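A few rules we settled on for the robot disassembly cell at Protmont. Posting them as a thread as people keep asking what we do about standards when the work is a different old computer every time.

1/ Risk assessment is done per task, and the arm is only one part of it. The arm, the gripper, whatever the gripper is holding and whatever it's reaching into all go on the same sheet. A collaborative arm with a sharp bit of sheet steel in its fingers is not a collaborative application. If your paperwork stops at the arm's datasheet, you haven't finished.

2/ We keep ISO 10218 and ISO/TS 15066 printed in a binder beside the cell. Old-fashioned, but people open a binder. Nobody on shift is going to log in to the document portal to check a clause.

3/ Mains lead off and out of the room before a tower goes on the table. Then hold the power button in. The power supply stays closed. We don't open them, the robot doesn't open them, they go in the cage for Marketti to collect.

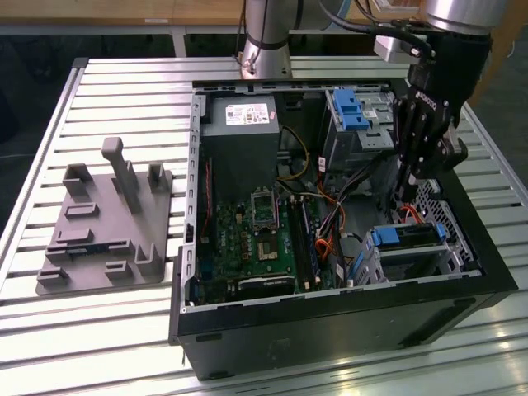

4/ Reach limits get set for each case model, with the case in the position it will be worked in. We lay towers on their side with the panel off, and the limits are drawn to the inside walls, less a margin. The tight spots are the ones like the space between the drive cage and the vent grille, where a finger can go down but has very little room to move sideways. Slow speed only in there. Ours is 39 mm/s and we have never had a good reason to raise it.

5/ Cables are the thing that catches you out. Rigid parts are where the model says they are. Cables aren't. Rule is that a person tucks or unplugs anything crossing the approach path before the program runs. If it can't be moved, that tower is a hand job.

6/ Fixture plate goes down before the case does, and it gets bolted, no clamps. Ours is printed, so it also gets checked for cracks at the base of the tall posts every 16 shifts. Cracked means binned. Don't glue it.

7/ Every slot on the plate has one part type assigned to it. Empty at start, checked by eye, initialled on the sheet. We had a memory stick left in a slot from the previous run once and the arm tried to put another one on top of it.

8/ Force limit on the gripper is set by the weakest thing it will touch in that program. For plastic drive latches that's low. Imano sent us their numbers and we ended up a fair bit under them. If the latch doesn't release after 2 tries, stop and call someone. No third try at higher force.

9/ Any change to fingers, payload or fixture means the assessment gets reopened. Yes, even if it's "the same fingers but longer". That one cost us an afternoon in March and it was still the right call.

10/ Log the stops. All of them, including the boring ones. We had 22 last month and most were cables, see point 5.

Our checklist started out as the Rungrueang one with the welding bits taken out. Happy to send a copy if you want it, it's a Word file and the formatting is awful.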